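Home | Contents | Previous chapter | Next chapter | Glossary | Index

Last updated 19 December 2020

Chapter 9

Seasonings and the Packages They Come In

Pick up any seasoning from a kitchen shelf and you are holding two products at once. One is the food. The other is the package, and somebody worked on it just as hard. They had to decide how the seasoning would get out, how much would get out at a time, how the rest would stay good, and how a shopper walking past would know what it was. Those are wonderful problems, and this chapter is about all of them.

In Chapter 8 we looked at packages for foods that are used up in one go: a can of soup, a single cup of yogurt, a bag of frozen peas. Seasonings are different. A family may open a package of seasoning in January and still be using it well into spring, a spoonful here and a pinch there. Every opening lets in air and moisture from the kitchen. Every closing has to work about as well as the first one did. A package that is perfect on the store shelf can turn into a sticky nuisance by its third week at home, and we will spend a good part of the chapter on why.

We will also spend a lot of time with the printed side of packages, because this is where students usually get hooked. Bring in whatever you have at home. Bring the strange ones, the ones in languages you can't read, the ones your aunt sent from far away. A class shelf with a few dozen different packages on it will teach you more than our pages can.

What the front of a package has to do

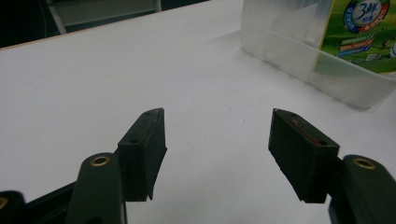

A label is read in layers. From across a store aisle, a shopper gets color and shape and almost nothing else. A few steps closer, the biggest marks come through, usually a logo or a single large word. Only with the package in hand does the small type start to matter. Good designers plan for each of these distances, and you can see their planning even when most of a package is hidden from you. Take the frosted plastic container at the back corner of the white table. Only part of it shows, yet its green label with a grassy field comes across right away, and so does the round logo with the blue-and-red rim and the large blue "3鮮" in the middle. The second of those characters, 鮮, means fresh, and it can also mean savory or delicious. Under the logo are three bars in orange, red, and blue, and the words around them are too small to make out from where we are. That is the third layer, waiting for a reader who comes closer.

Try the same test yourself. Set a package at the far end of a table and write down what you can tell about it. Then move it halfway and write again. Then hold it. You will end up with three short lists, and the differences between them are a fair map of what the designer thought was most important. (Some packages fail the test completely! Keep those. They are good for discussion.)

The same marks often carry over from one package to the next within a product line. A company that sells a seasoning in a tub, a jar, and a pouch wants you to see at once that they belong together, even though the three shapes have very little in common. A round badge travels well, since it fits on a wide panel or a narrow one. A background pattern travels well too. Long lines of text do not, and they tend to be broken up or moved around each time the shape changes.

Why a pouch?

For many years the usual choices for a kitchen seasoning were glass, metal, and stiff plastic. Then came soft packages that could stand on their own, and after them soft packages with a spout and a screw cap. The idea is simple and very clever. The film is light and takes up little space when empty. The folded base lets the pouch stand when it is full. The spout controls the pour, and the cap closes it again.

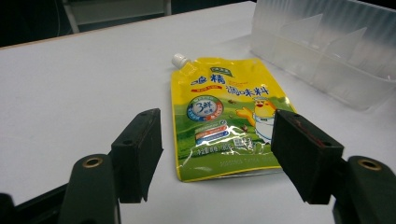 There are trade-offs, of course. A soft pouch shrinks and creases as it empties, so the printed face that looked so smooth on the shelf begins to wrinkle, and shiny film throws back light in all directions. Small type suffers most. This is one reason designers like to keep the product name large and the colors strong, with plenty of contrast between the letters and the background. A cartoon character helps too — we can recognize a face or a simple animal shape through a surprising number of folds.

The spout brings its own questions. How wide should it be? A fine powder that has picked up moisture can clump and block a narrow opening, while a wide one may drop far more seasoning into the pot than the cook had in mind. Should it sit in the middle of the top edge or at a corner? A corner spout lets the contents slide along one side and run out more completely, but it gives the hand a different grip. You will get to test both kinds in Activity 9.

A running case: the Rirov pouch

Throughout the chapter we will follow one product, a mushroom seasoning made by a small firm called Rirov in the town of Jonbridge. Rirov sold it in glass jars and wanted to try a spouted pouch. Before changing everything, the firm filled a trial run of 1,000 pouches and sent them out to home cooks, asking each to return the pouch when it was finished. We will look at what came back, what was left inside, and what the cooks wrote on their comment cards — some of those cards are a joy to read.

Before you begin

Find one seasoning package in your kitchen that has already been opened. In your notebook, sketch how it opens and closes, and mark any place where the contents have collected. Note which words you can still read easily and which have been rubbed or creased. Leave half a page blank below the sketch. You will come back to it in Section 9.2, when we take up caps and seals.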